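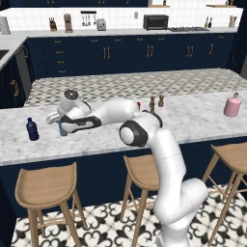 From: Ansel Whitfield
To: Rotbridge home kitchens list
Subject: Re: stone or butcher block?

Hi all,

Selina Schwaiger wrote on Monday:

> We're finally redoing the kitchen in June and I can't make up my mind.
> My sister says marble is a nightmare and every lemon will leave a mark.
> Lüthi quoted us 2,566 for the slab, cut and delivered, and 2,026 for
> maple block in the same size. Does anyone on here live with marble and
> still like it? Also, how often do you really seal it?
>
> Selina

Selina, I've had mine for six years and I'd buy it again tomorrow, but your sister has a point about the lemons! Ours is a honed finish, and it has a whole constellation of dull spots next to the stove where I squeeze limes. You get used to them. My husband took a bit longer to get used to them than I did (he grew up with Formica and thinks a counter should look the same forever).

Sealing is no big deal. I do it twice a year with the Norkex stuff, wipe it on, wait fifteen minutes, buff it off with an old T-shirt. If a drop of water sits on top and stays round, you're fine for a while yet. Just remember that sealer helps with stains, like coffee or beet juice, and does nothing at all for etching from acid. I mixed those two up for the whole first year and kept putting on more coats and getting mad at it.

On pattern, I'd go for plenty of gray veining if you get to choose. Plain white shows every crumb.

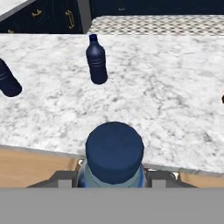

Soft gray veining on white, dark blue bottle toward the back.

Something else to ask Lüthi is whether that 2,566 includes the sink cutout. Ours came from a different yard and the cutout was 185 extra, plus another 600 for getting the thing up our front steps, and we only heard about either one when the bill came. Get it in writing. And go look at the real slab before they cut it, the little sample square tells you nothing.

Lorenz Trummer went with maple last year, I think? Lorenz, are you still oiling it every month or did you give up? I do miss having a board I can chop on anywhere, so if I had the room I'd do stone by the oven for pastry and wood everywhere else.

You're welcome to come poke at ours, Selina. Most evenings after six are good.

Ansel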